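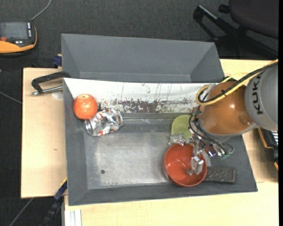
According to Greer Farquharson, the Dumita read 80 percent in every room of the house, including the one with the stove lit, and the fruit in the cellar went soft anyway. We believe it. A humidity gauge straight out of the package is a guess with a screen on it. Do the steps in this section before you move a single apple on its advice.

Section 2: Setting up the gauge in a fruit store

Before you start

The box says "ready to use." Ignore that. You will need two fresh batteries, a clean cotton cloth, a plastic food bag with a good seal, and a pencil. The batteries packed with the gauge have been sitting in a warehouse for who knows how long, so put them in a flashlight.

Checking the reading

1. Slide off the back cover and fit the batteries. The spring end is the minus end, whatever the sticker looks like.
2. Leave the gauge switched on in a lived-in room for 12 hours. The first readings wander a lot and mean very little.
3. Wet the cloth, wring it out well, and lay the gauge on a dry saucer. Wrap the cloth around the rim of the saucer, clear of the vents.
4. Put the lot in the food bag and seal it. Leave it overnight.
5. Read the screen through the bag. The air in there should be close to 100 percent. Write down what the gauge says.
6. If the reading is a little low, press and hold SET, then use the arrows to bring it up. If it is very low, or it never moved from the day before, return the gauge. No amount of button pressing will fix a dead sensor.

CAUTION: Do not breathe on the vents or spray water at them to "wake up" the sensor. This tip goes around a lot online. Water on the sensor can ruin it.

NOTE: One check near the top of the scale tells you about the top of the scale. It does not prove the gauge is right in the middle, and the "certified accuracy" line on the package doesn't either.

Placing the gauge

7. Set it at the height of the fruit, away from the door and any outside wall.
8. Keep it out of closed bins unless the bin is what you want to measure. Air inside a full bin is usually damper than the room – sometimes by a lot.
9. Wait until the next day before you change anything.

The Fruit Mode button

Fruit Mode puts a smiling face on the screen at around 80 percent and up. It does not know what you are storing. Apples like damp air, onions and squash don't, and the face smiles at all of them. We leave it off.

CAUTION: A good reading is no reason to skip looking. Turn the fruit over by hand and take out anything soft or bruised. The gauge can't smell rot.

If the low battery sign stays on after a change, see Section 5.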